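Skerkivo Home Baking Board > Chocolate and Sweets > Moulds, tins and trays

Silicone or metal for wedding favours?

sidra_durrani
Posted 3rd September
Hello all, I do hope someone can put my mind at rest. My niece is getting married in November and in a weak moment I said I'd make the chocolates, 281 of them at the last count, and my sister keeps adding cousins. I've always used my mum's old tin moulds but they stick terribly in damp weather. Would you go over to silicone, or stay with what you know?

Flakard67
Silicone every time, my dear. I did 519 mint creams for the church fair last year and lost hardly any. You just push from underneath and out they pop. Let them set properly first though, I got impatient with the first tray and had to eat the evidence (no hardship).

moataz_t
I'm going to disagree with Flakard, with great affection. Silicone is lovely for fondant and jelly but you'll never get a proper shine on chocolate with it, and for a wedding I do think you want the shine. Hard moulds, well polished with cotton wool, and temper carefully.

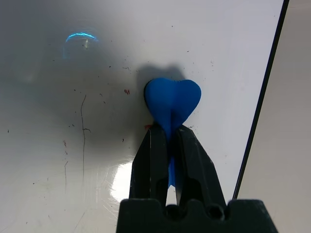
Shape matters as much as what the mould is made of, and I wish I'd learned that before my own daughter's engagement do. Anything with a thin neck or a sharp tip will snap on you, and chocolate is cruel that way. Take a blue heart like that one, with the lower part narrowing away into a stem: very pretty, but I'd not want to turn that out in chocolate by the dozen. Go for something short and plump with a wide base, and do a trial batch first.
Moataz Tazi

Flakard67
Shine, shine, shine! The guests will have had two glasses of fizz by then, Moataz. I still say she'll be up till midnight banging tins on the worktop.

paisan_and_pud
Could you do both? Hard moulds for the top table and silicone for everyone else. I'd dust the silicone ones with cocoa and then the dullness looks meant.

sidra_durrani
Oh, I like the cocoa idea very much. Moataz, my sister had her heart set on roses with stalks, so I shall have to break it to her gently. Does anyone know if dark is easier than milk?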